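Can a Robot Do Your Chores Yet?

Short answer: no. Put the dish towel down when the drying is done, and not before.

The long answer is more interesting. Robots are terrific at some jobs. A machine in a factory can put the same screw in the same hole 2,000 times a day and never ask for a snack. But the hole is always in the same place. Your kitchen is a different story. Your kitchen has you in it.

Think about setting the table. You see a fork, you grab it, you put it by the plate. Easy! Now try it in thick winter mittens with one eye shut. That is a bit closer to what a robot has to deal with. Forks are thin. They lie flat. Some are shiny, and shiny things confuse cameras. Squeeze too gently and the fork slides away. Squeeze a wine glass the way you squeeze a fork, and somebody has to go find the broom.

So how does a robot learn? One way is to copy people. A person holds a gripper, a sort of mechanical claw, and does the chore with it while a camera records every move. Then they do it again. And again. Elif Naz Ekinci, who teaches robots for a living, once did 722 forks between breakfast and bedtime - and that was a Sunday.

After enough practice, a robot may get pretty good at forks. Then you hand it a spoon, and it looks at you (if it has anything to look with) as if you had handed it a live squid.

Will it get better? Probably. Laundry, dishes and sticky tables are all being worked on right now. Until then, the best chore machine in your house is about your height and wants to know what's for dessert.

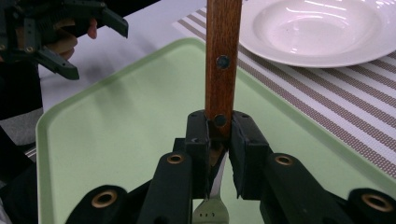

Want to try it yourself? Take a pair of kitchen tongs and set five places at the table, using nothing but the tongs. No fingers. Start with the forks, and leave the good glasses in the cupboard.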